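From: Gerasimos Sotiropoulos
To: Tramwood Neighbors list
Date: 5 May 2018
Subject: Re: [Tramwood] Seed swap, and those beans

Lahcen Benmoussa wrote:
> Does anyone still have the flat green beans that went round at
> the October swap? Mine all rotted in the ground with the rain, and
> I'd love to try again before it gets too late. Also, is it too cold
> yet for squash? I'm up at the top of Stallton Hill, if that matters.

Dear Lahcen and everybody,

Yes, I have the beans, and plenty of them! My aunt always called them butter beans (they are nothing of the kind) and I've grown them every year since we moved in. I'll put a good handful in an envelope and leave it in your mailbox on my way to the dentist. Please don't soak them overnight. I know the packets all say to, but in our heavy soil I've had much better luck putting them in dry, four to a pole, and then leaving them alone for a week.

As for the squash, I'd wait. You get more wind up there than we do down by the creek, and I lost eight lovely plants one spring by being in a hurry.
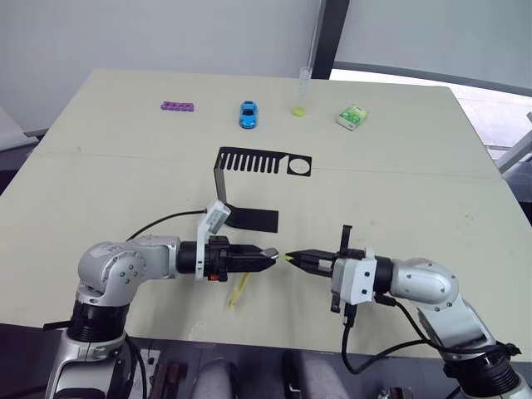

Two arms over the tabletop, grippers almost touching.

Now, the swap itself. We had 174 envelopes last time, which was wonderful, but half of them had no name on them and I'm still wondering what I planted along the fence. So please, please write the variety on the front, and the year if you know it! A pencil is fine. I could also use a couple more shoeboxes if you have any sitting in a closet.

Warmly, and happy digging,
Gerasimos

P.S. Lahcen, I still have your good trowel. It'll come with the beans.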